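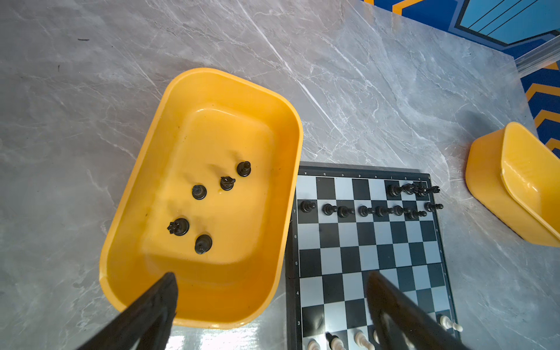

Lallby account safety project: progress report to the Broltberg Fund, December

Money spent: on plan. Nerves spent: slightly over.

The grant pays us to help small clubs and shops get back social media accounts that have been hijacked, and to keep them from losing the same account twice. Since the last report we have taken on 67 cases. Of these, 31 are closed with the owner back in charge, 25 are waiting on an answer from the platform, and the rest are waiting on an answer from the owner, who in several cases has been locked out of email too.

The Szekeres checklist is finished. It runs to two pages, down from nine, and the lawyers have forgiven us. It has been downloaded 318 times, a few of those by us, testing the link.

The evening classes at Trandach went well once we stopped calling them "Digital Resilience Workshops." Under the name "Stop Getting Hacked" the second one filled up. Most people left with two-step login turned on. One left with it turned on and the backup codes saved in the account they protect. We have added a slide.

Behind schedule: the leaked photo guide. The platform moved its reporting form twice while we were writing the page that says where to find it. We now expect to publish in February and would like to shift the remaining design money into that quarter. The total doesn't change. Please confirm by email, and we promise to check that it's really you.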